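Kitulwood Tamon Bin Sorting Cell

Product overview
Last updated September 14, 2026

The Tamon is a bench-top sorting cell for small, mixed household goods. It moves items one at a time between two open bins and is sold to returns counters, toy libraries, thrift stores and light packing shops. A home version is not offered. Customers ask for one often enough that this page covers what the cell can do, what it can't, and how close the same work is to being practical in a house.

What it does

The cell picks an item from one bin and places it in the other, or on a side tray. Items can be hard, soft, round or bristled, and they don't need to be lined up. The control software, Després, chooses a grasp from an overhead view and tries again if the fingers close on nothing. After 4 failed tries on the same item it moves on and flags the item for a person.

Sponges, brushes and bath toys make up a large share of our test stock. They are cheap, they vary a lot in stiffness, and they roll or lean into corners the way real goods do.
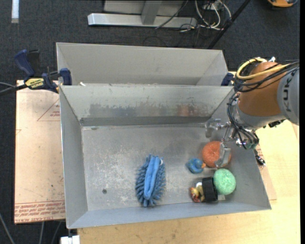 Can a machine tidy up a house yet?
Parts of the job, in a fixed spot, with someone nearby. Picking small things out of a bin is well within reach. Going from room to room, opening cupboards and deciding what belongs where is still unreliable, and we don't sell anything that claims to do it.

Where it works well

Items that stand clear of each other are the easy case. A soft brush lying in the open can be grasped across its width from almost any approach. Crowded items take longer - the arm may have to take the top or outer one first, and two light items sometimes come up together. Després checks the load before placing and puts a double pick back.

Corners are the slowest part of any bin. Sloping walls help, and we recommend them over straight-sided totes.

Where it doesn't

Wet items, loose string, plastic film and anything thinner than a pot holder are not supported. Folding laundry is not supported. Neither is dishwashing, although the cell will move dry, unbreakable cups. It doesn't clean what it picks up.

Speed

In our March shop trial at Després default settings, the cell moved 870 mixed items in a shift with one attendant. The attendant was called over 33 times, mostly for items wedged in a corner. A person working by hand is faster over a short stretch. The cell makes sense where the sorting has to go on all day and the attendant has other work to do close by.

"I'd put it on a returns bench tomorrow," says Noelia Calvo, who ran the trial. "I wouldn't put it in a playroom."

Installation

The bins must be fastened down. A bin that shifts during a pick throws off every pick after it until the cell is realigned. Use the Stestance mounting kit or your own bench clamps, and check them at the start of each shift. Allow almost 10 feet of clear floor on the working side, and keep people out of the arm's reach while it is running.

Training for attendants is included. For quotes and site checks, contact Fulgencio Cabello in Kitulwood sales. Bring samples of your own goods if you can - we will run them before you order.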